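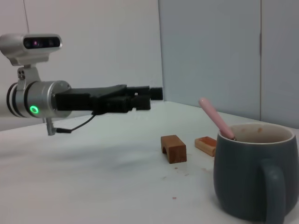

4. Comparison run of two grippers on one arm

With the comparison run you can decide which of two grippers is better for your objects before you order more of them. The run uses the same arm, the same depth camera and the same table for both grippers, and only the gripper is changed between the first half and the second half. Choose objects that are different in height and in shape. A mug with a handle and a spoon standing in it, a small block with an arch cut into its lower face and a flat block lying on its side are a good beginning, because each of them asks for another approach. The flat block should lie close behind the mug, so that the gripper has little space on one side. In this guide the two grippers are called Gripper A (Abera, parallel, short fingers) and Gripper B (Mekholm, parallel, long fingers). The order of the halves is free, but you must write it in the run sheet.

4.1 Before you start

You need the following:

Arm with controller, installed as in section 2
Depth camera with bracket, installed as in section 3
Gripper A and Gripper B, each with its own cable
Hex key from the accessory bag
Set of test objects
Printed run sheet (Appendix C)
Marking tape for the table

The controller must have the comparison package installed. Open Settings, then Packages, and look for the line "Compare". If the line is missing, install the package from the Brumwood download page and restart the controller. Packages from before January have no support for two gripper profiles. They will install without an error message, but the second profile can not be saved.

Note: The run needs 7 free profile places in the controller memory. Delete old profiles if there are fewer.

4.2 Mounting the gripper

1. Move the arm to the service position. The wrist should be horizontal and at a height where you can work with both hands.

2. Press Hold on the controller screen. Wait until the screen shows HOLD.

3. Switch off the gripper power in the menu Tool, then Power. The arm itself stays on.

CAUTION: Do not pull the gripper cable while the gripper power is on. The connector can be damaged and the controller may lose the tool settings.

4. Turn the locking sleeve of the connector to the left and take the plug out straight. Do not bend it.

5. Support the gripper with one hand and open the four screws of the flange. Keep the screws in the lid of the accessory bag. They are the same for both grippers.

6. Put the new gripper on the flange. There is a pin on the flange and a hole in the gripper, and they fit only in one position. If there is a gap, take the gripper off and look if the pin is clean.

7. Tighten the screws crosswise, first by hand and after that with the key.

8. Connect the cable. Leave a loop between the connector and the gripper body, big enough that the cable does not become tight when the wrist turns. The loop must not hang lower than the fingertips – it will catch on tall objects.

9. Switch the gripper power on again and release Hold.

Do not loosen the camera bracket when you change the gripper. The bracket is clamped on the wrist and not on the gripper, so the camera can stay where it is. If the bracket was moved, even a little, you have to repeat the hand-eye calibration in section 3.4 and the results from before and after can not be compared.

4.3 Making the two profiles

Each gripper has its own profile. The profile contains the weight, the length from flange to fingertip, the stroke and the closing force.

1. Open Tool, then Profiles, then New.

2. Type a name. Use a name which tells you the gripper and the finger type. Names like "test" or "new" are a problem later, when you read the log.

3. Enter the weight in grams. For our two units the values are 571 for Gripper A and 456 for Gripper B, both with fingers and without cable. If you have other fingers, put the gripper on a kitchen scale and use your own value.

4. Enter the length in millimeters. For Gripper B it is 191. For Gripper A, measure with the fingers that you have mounted, from the flange surface to the end of the fingertip.

5. Press Measure stroke. The gripper opens fully, closes fully and opens again. Keep your hands away.

6. Set the closing force to Low. You can go higher in section 4.6.

7. Save the profile.

8. Change the gripper as in 4.2 and repeat steps 1 to 7 for the other one.

CAUTION: A wrong length is the most frequent reason for a collision with the table. Check the number twice before you save. If you enter the length of the short gripper and mount the long one, the arm will drive the fingertips into the table at normal speed.

4.4 Preparing the table

1. Wipe the table. Crumbs and dust are small, but on a plain light surface the depth camera may report them as objects when the filter is set to Fine. Set the filter to Normal if you can not keep the table clean.

2. Put two strips of tape on the table to show the borders of the work area.

3. Put the objects inside the area. Draw their outlines with a pencil on paper, or on the table if it is allowed, so that you can put them back in the same place for the second gripper.

4. Write in the run sheet which direction the mug handle has. We recommend that it is the same for every attempt in the first round and different in the second round.

5. Look at the live picture of the depth camera. Glossy glaze and white rims can give holes in the depth picture. If the hole is bigger than the fingertip, move the lamp, not the object.

Note: Thin objects which lean out of a mug are difficult for the camera, and their upper end may be missing in the depth picture. You can leave the spoon in the mug for the whole run, but then use the option Keep clear above rim (menu Plan, then Limits). Without this option the planner may choose a path through the spoon.

4.5 Running the first half

1. Select the profile of the mounted gripper. The name must be visible in the upper line of the screen.

2. Do a dry run: press Run, then Path only. The arm moves above the objects with open fingers and does not go down.

3. Watch the cable loop during the dry run. If it touches an object, stop and make it shorter.

4. Press Run, then Full. The arm approaches the first object, closes, lifts, holds for a short time and puts the object back.

5. After each attempt the screen asks for a result. Choose Held, Slipped or Missed. Choose Slipped also when the object has turned between the fingers but did not fall.

6. Put the object back on its outline and press Next.

7. When all objects are finished, press Save half.

If you press Stop in the middle of an attempt, this attempt is not in the log. It must be done again. The attempts before it are kept.

4.6 Closing force

Begin with Low for all objects. When an object slips in more than half of its attempts, set Medium for this object and do the attempts again. Use the same force for both grippers, also if you believe that the other gripper needs less. A comparison with different forces is possible, but it is a separate run and needs a separate sheet.

CAUTION: Do not use High on ceramic objects. A mug held at the rim can break, and the pieces can fall into the arm joints.

4.7 Running the second half

Change the gripper as in 4.2, select the other profile and repeat 4.5. Do not change the lamp, the filter or the positions. If somebody has moved the table between the halves, do the table check in section 3.6 first.

In our installation at Lalludstead we did the two halves on the same day, Thu 4 July, and we recommend this also to you. Daylight from a window has an influence on the depth picture, and a half done in the morning should not be compared with a half done in the evening. Close the blinds if you have them.

4.8 Reading the result

Open Log, then Compare. The left column is the gripper of the first half, the right column is the gripper of the second half. A row is gray when the number of attempts is not equal, and gray rows are not used for the total.

Short stubby fingers are stiff and usually hold blocks well, but the gripper body comes close to the neighbor objects. Long fingers reach better behind a mug or into an arch, but they bend a little with heavy objects, and then you will find more Slipped results. Please look at the rows one by one before you look at the total – if you will only pick blocks, the mug rows are not important for you.

4.9 If something does not work

The second profile can not be selected: the stroke was not measured. Open the profile and press Measure stroke.

The fingers close beside the object, always on the same side: the camera bracket has moved. Repeat 3.4.

The fingers close beside the object, on different sides: the filter is set to Fine, or the table is not clean.

The screen shows TOOL LOST: check the connector below the wrist and the locking sleeve. Switch the gripper power off before you touch it.

The arm stops above the mug and does not go down: Keep clear above rim is set too high. Make it lower in small steps and do a dry run after each step.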